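Table & Kitchen > Linens and Table Setting

Thread: Green tablecloth with plain white plates, yes or no

mapleridge_jo
Posts: 266

I need a cloth for the table we eat at every day. It's a long, narrow table against the wall side of the room and the top is in bad shape, so I want it covered all the time. All my plates are plain white and so are the flower pots. I had been looking at a white cloth but my sister says it will look like a hospital. She wants me to get a pale green, the kind that leans toward yellow. I found one at Björklund for $14 and I can't decide. Does anyone use that color every day? I don't want to buy it and then have everything look sick on it.

tinroof
Posts: 900

I had a green one and gave it away. Green does odd things to food. Corn looked fine, salad disappeared, and anything tan looked gray next to it. Get an off-white or a light gray and you can put whatever you want on it. Gray also hides more.

pell_and_co
Posts: 34

Disagree with tinroof. What shade was it? A dark green will do that. A pale one is close to neutral and white plates stand out on it better than they do on white. I've had the Vallilico cloth in a light moss for three years and food looks normal on it.

tinroof
Posts: 900

It was a medium green, like a pool table but lighter. Fair enough, that's darker than what she's describing. I still think she'll get tired of it.

G. Tsegaye
Posts: 617

Check if it has a pattern in it. A completely flat color shows every crumb and every drop of coffee. One with small flecks is much easier to live with. I would take a speckled cloth in a color I half like over a flat one in a color I love.

Also measure the drop. On a narrow table people buy too wide and then it sits in your lap all through dinner. 8 inches over the edge is enough for every day.

mapleridge_jo
Posts: 266

The Björklund one is plain, no flecks. I didn't think about crumbs. There's a Jilico one that has a small dark speckle, but only in the store across town. The drop on both is 10 inches. Getachew, do you iron yours?

G. Tsegaye
Posts: 617

No. I take it out of the dryer while it's still a bit damp and put it straight on the table. I pull the corners and leave it. By supper it's flat enough.

pell_and_co
Posts: 34

I iron mine but only the middle. The ends hang and nobody looks at them.

Second the speckle. Jo, you asked about plates too. Are you leaving them out on the table or setting them for each meal?

mapleridge_jo
Posts: 266

For each meal. When it's more than the two of us I put the food out on separate plates down the length of the table instead of one big platter, because the table is too narrow for a platter and glasses. I also keep a plant on it and I keep moving it. In the middle it blocks the view, at the end it gets bumped by the chair.

tinroof
Posts: 900

Take the plant off the table. It doesn't belong with food. You'll have dirt and petals on the cloth, and on a speckled cloth you won't even see the dirt, which to me is worse.

kitchenwren
Posts: 71

I keep a potted plant on mine and it's fine. Use a pot with no hole, or one pot inside another, and pick off the dead flowers in the morning. Keep it short. If you can see over it when you're sitting down it can go anywhere.

I have Nerano plates, plain white, and the thing I'd watch is the rim. A wide rim takes up a lot of a narrow table and gives you no more room for food.

G. Tsegaye
Posts: 617

I'm with kitchenwren on the plant. Ours has been on the table since October and the cloth gets washed every week anyway. What I'd change in Jo's setup is where it goes. Don't center it and don't put it at the end. Put it partway down, next to a glass, and let the plates run on past it. The glasses make a kind of gap already, so the plant doesn't cost you any space.

On color, mine is the pale yellow-green everyone is arguing about, with small dark specks in it. White plates, white pot, pink and red flowers. I've never had food look gray on it, but tinroof and I may just have different lamps.
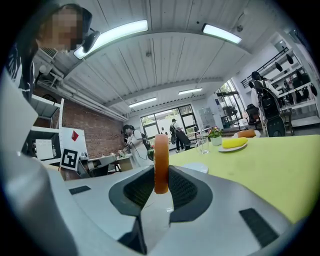
If the Jilico one is anywhere near that shade I'd make the drive across town for it. Wash it once before you judge the length, mine lost an inch on each side.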